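Does a hand-held gripper save any work? Project report, shared workshop build

Noemi Serra, second-year project, supervised by Sotiris Psarras 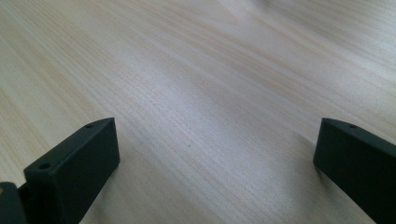 1. What I was asked to build

The assignment was a two-finger gripper with a camera on it, held by a person and moved by hand over a workbench. The recordings are supposed to teach an arm to do the same jobs later. The workshop already has an arm, so the plan sounded cheap. I had doubts in October and I still have most of them.

2. The build

I started from the Flasitz finger design, two plain dark blocks with small round holes along the top edge. I drew a curved version too, but it flexed when squeezed, so I dropped it. The trigger linkage is from an older Stodero kit and has play in it that I never got rid of. Shims helped a little. Total spend was 206 dollars, with the camera taking most of it.

All the work was done on pale wood. That turned out to be a poor choice for lighting. The lamp puts a bright patch on the board beyond the fingers, and the grain disappears in it. The fingers themselves come out so dark that their inner faces show almost no detail. A person can cope with that. I am less sure about software that has to judge where a finger ends.

3. Trials

I recorded 328 pick-and-place attempts with small parts: bolts, spacers, a block of scrap. Of these, 28 were thrown out for a slipped trigger. Sotiris thinks this is a decent rate for a first build. My objection is that I did all the recording myself, in one spot, with one lamp, and I got better at hiding the play in the linkage. Somebody else's hand would probably give a worse number.

We trained on 200 of the good recordings. The arm then managed the scrap block fairly well and the bolts badly. It tended to close early. Sotiris blames the amount of data, and I blame the glare and the loose linkage. We did not run the test that would settle it, which would be the same recordings again under a shaded lamp.

4. What I would change

Lighter plastic for the fingers, or tape on the inner faces. A gray mat over the wood. A new linkage before anything else.

I would also time the whole thing against a person programming the arm by hand. The project notes assume recording is faster, but I couldn't find where anyone had checked. My own setup and recording hours are in the lab log, and they don't look good for the gripper.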